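Search questions, tags or members

Front tires not up to pressure before the end of a short qualifying session

Asked in Club Racing > Setup and Tires

apex_minus_one

I run a Roltero single-seater in a regional club series. The control tire is the Skalier medium slick and there is no alternative compound. Blankets are banned, and so is any form of preheating in the paddock or the assembly area. Qualifying is one 10 minute session.

At the February meeting at Poltham I started with all four tires at 18 psi cold, as I do everywhere. The rears were where I wanted them by the third flying lap. The fronts never got there. When I came in after the checkered flag the rears read 20 and the fronts had gained less than half a psi. The car pushed in every slow corner for the whole session, and I qualified well behind where I normally race. In the race the balance was fine from mid-distance on, which is why I think this is a warm-up problem and not a spring or bar problem.

Poltham is only 2,000 meters long, so I get eight laps at most including the out lap. There are two proper left-handers. All the others are right-handers, and the back section is close to flat out.

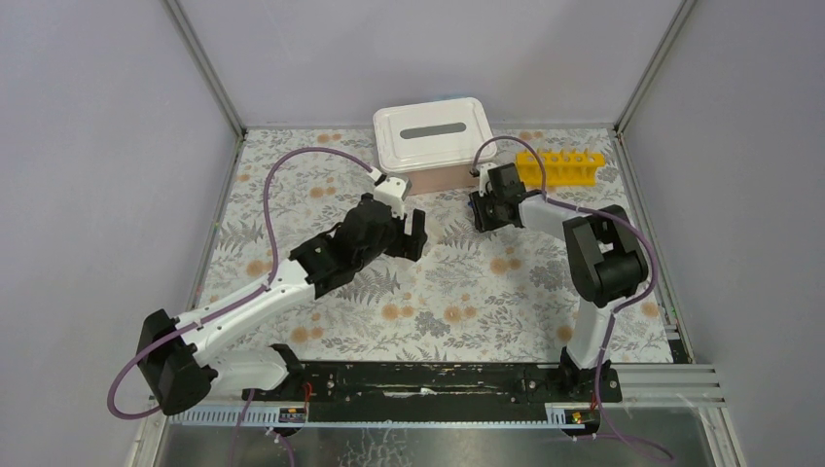

4 min read

What I have tried or ruled out:

Pressures are taken with a Wako digital gauge. I checked it against a friend's dial gauge and they agree. Valve cores were replaced over the winter and there are no slow leaks over a night in the garage.

Front toe is slightly out. Camber is at the figure in the Roltero setup sheet. Brake bias is also at the baseline, and I have not moved it during a session because the adjuster is awkward to reach with gloves on.

I tried weaving on the out lap. It made no difference I could feel, and it let two cars past.

Should I start the fronts higher so they are at the correct pressure when they matter, and accept that they will be too high in the race? Or is there a way to get more heat into them on track? I would like to keep one setup for both sessions if possible, as I work on the car alone and there is not much time between them.

Follow this question

longway_round

Pressure is a reading of air temperature inside the tire. It doesn't tell you directly what the tread is doing. Keep the two separate or you will chase the wrong one.

Start with the air. At these pressures a change of 10 degrees Fahrenheit is worth a little over half a psi. If you set the tires in a closed garage or a van and the car then sits outside in the assembly area, you have lost part of your starting pressure before you turn a wheel. In winter that loss can be as large as the gain you saw on the fronts. Set all four outside, in the shade, as late as the marshals allow, and write down the air temperature next to the pressures. A cold pressure without a temperature beside it is of very little use when you go back to the notebook later.

Also note that one side of the car can sit in sun while the other does not. Set pressures with the car out of the sun, then leave them alone.

Next, brakes. On a light car most of the early heat in the front tire comes through the wheel from the disc. Weaving scrubs the surface and does very little for the carcass, and it cools again on the next straight. What works better:

Go out at the front of the queue so you control the out lap.

On the out lap, use the longest straights for firm, straight-line braking, well short of locking. Accelerate hard between applications. Look in the mirrors first.

Move the bias forward a small amount for the first two laps, then return it to baseline. If the adjuster can't be reached in gloves, fit a larger knob. It is a small job, but check that your regulations leave the part free.

Check whether you have brake ducts fitted. If they are open, tape over most of the inlet for qualifying in cold weather. Remove the tape for the race and put that on your checklist, because forgetting it will cost you pads or worse.

On the question you asked: yes, raise the fronts for qualifying, but only by a small step. I would use one psi. More than that and the contact patch shrinks enough that the center of the tread overheats while the shoulders stay cold, and you are back to understeer for a different reason.

You don't need a second setup for this. Bleeding one psi from two tires before the race takes a minute with the gauge you already own. Do it once they have cooled fully. If you bleed them warm you will end up below your normal cold figure.

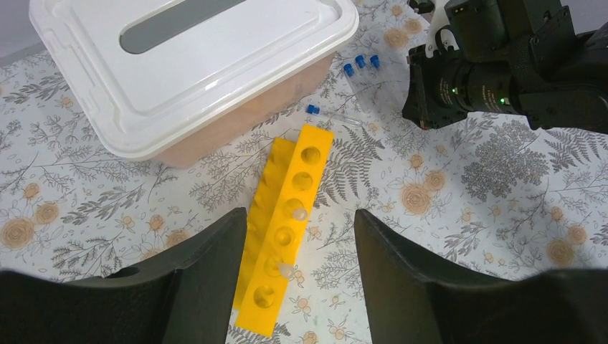
Storage container and small tubes with blue caps.

Last point. Two left-handers in a lap means your right front is doing very little work. Compare the two fronts separately. You wrote "the fronts" as if they were one reading. If the left front came up by more than the right, split the starting pressures and set the right front slightly higher. Average the pair and you hide the information.

Marked as helpful by the poster

tow_hitch_blues

Same tire, different chassis. I just run the fronts higher all winter and leave them there for the race too. It goes off a bit at the end but by then everybody has the same problem. Never bothered with tape or bias. Stay out for the full session, my best lap is always the last one.

Also toe out more. It drags the fronts and warms them up.

sector_two_only

I agree with most of the long answer and have a correction to the one after it. More front toe-out will add surface temperature, but it does so on the inner edge first, where your camber is already loading the tire. You will wear the inside shoulder and still be short on pressure. Change one thing per session or you won't know which change did the work.

Two additions.

First, read the pressures correctly. The original readings were taken after the flag, which presumably means after an in lap at reduced speed and a wait to be released. The front discs have stopped supplying heat by then, so the fronts may well have been higher on your final flying lap than the gauge showed. The usual fix is to pit mid-session and take readings immediately. With this session length you can't afford that in qualifying, so do it in a test session: run the same number of laps, come straight in from full speed, and read the right front first, then the left front, then the rears. Keep the order the same every time.

Second, look at the age of the tires. The Skalier medium loses its willingness to warm up before it loses peak grip, at least on my car. If the fronts had already done most of a season before the February meeting, part of what you felt is the rubber. I keep my newest pair for cold qualifying sessions and use the older ones in summer. Check whether your series marks the tires and how many you can register before planning around that.

I would do it in this order: set pressures outside, tape the ducts if you have them, use the brakes properly on the out lap, then adjust the fronts by one psi if the test readings still say so. Leave toe and camber alone until all of that is done.

apex_minus_one

Thanks. I went back to my notes and the left front was the higher of the two, by a small amount. I had averaged them. The ducts are fitted and were fully open. Pressures were set inside the trailer with the door shut. I will test with tape and outside pressures first and leave the alignment where it is.

This thread was last updated on October 14, 2023. New replies are closed.

Related in Setup and Tires

Bleeding slicks between heats: how long to wait
Digital gauge reads low after a night in the trailer
Inside shoulder wear on the left front only
Roltero front bar: which hole for a wet track
Is nitrogen worth paying for in a club car
Brake pads glazed after a short session

We use cookies to keep you signed in and to count visits to each page. By continuing to use this site you accept our cookie policy. Accept / Manage settings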